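Home > Workshop and Furniture > Table coverings

Felt on a games table has started to ripple after moving house

I have a felt-topped table with a plywood base under the cloth. It was flat for years. We moved in December and the room it now stands in is heated in the daytime only. Since then the felt has developed two long ripples running lengthways, and they are worse in the morning. The cloth is held with spray adhesive, make unknown. Can it be flattened in place, or does it have to come off?

Posted by Joler

Wool felt takes up moisture from the air and grows slightly across its width. The board underneath moves much less. If the glue has let go anywhere, the extra cloth has to rise, so you get a ripple in the mornings when the room is cold and damp.
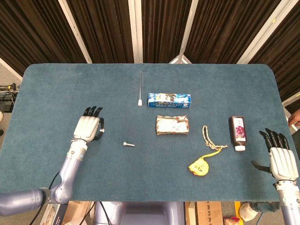
Check the glue first. Press along each ripple with a fingertip. If it crackles or slides, the bond has failed there and no amount of ironing will hold. If it feels firm, set an iron to low, lay a dry cotton sheet on the felt and work from the middle outwards, six seconds in each spot. Do not use steam — it swells the fibre and softens some glues.

If the bond has gone, lift the cloth from the nearest edge, scrape the board clean and let everything stand in the room for two days before sticking it down again. Use a contact adhesive sold for fabric. I had good results with Wokia 500, thinly applied to both faces. Rounded corners need the most care: pull the cloth diagonally and trim it underneath.

Posted by Berrada

Mine did the same. I put books on it for a week and it went flat, then it came back. Ended up buying new cloth.

Posted by sketow_m

Agree with the first reply on steam. I would add that a cheap humidity meter is worth having. My table is 900 mm wide and the cloth changes by around 2 mm between summer and winter, so a perfectly tight fit in a dry room will go slack later. Is your cloth pure wool or a blend? Blends move less but mark more easily under an iron.

Posted by Tablewright

Last updated: 2018-07-03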